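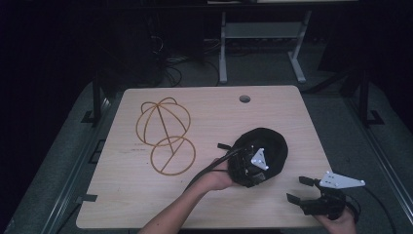

Trindano: caps and the wire shape they sit beside

Hi! This is the readme for Trindano, my folder of notes and pictures about putting soft caps away so they don't end up as sad pancakes. I started it in February with one dark cap and a wire outline, and it has grown a bit (okay, a lot).

What's in here

notes.txt has my running notes, messy but searchable
pictures/ has the table shots, 2000 of them, long side first
caps.csv has one row per cap: color, fabric, how floppy the crown is

The wire thing

It's a thin golden-orange wire in the outline of a cap, a domed part up top and a round loop for the brim. I lay it flat on the left side of the table and work with the cap to the right of it. The domed part has curved wires that cross like the ribs of a crown, and I love how it looks on the pale wood!

How I do a cap

Open the crown from the inside until it's round again, then set it down and leave it alone for 14 minutes. If it still slumps, go again. I stop after 2 tries and move on to the next one, or I'd be there all night.

Known problems

Dark fabric hides creases, so the "floppy" column is a bit of a guess for black caps. Around 50 rows have no fabric filled in yet. The Rarkalitz caps are all in one batch at the end, sorry, I haven't shuffled them.

Last updated May 7, 2026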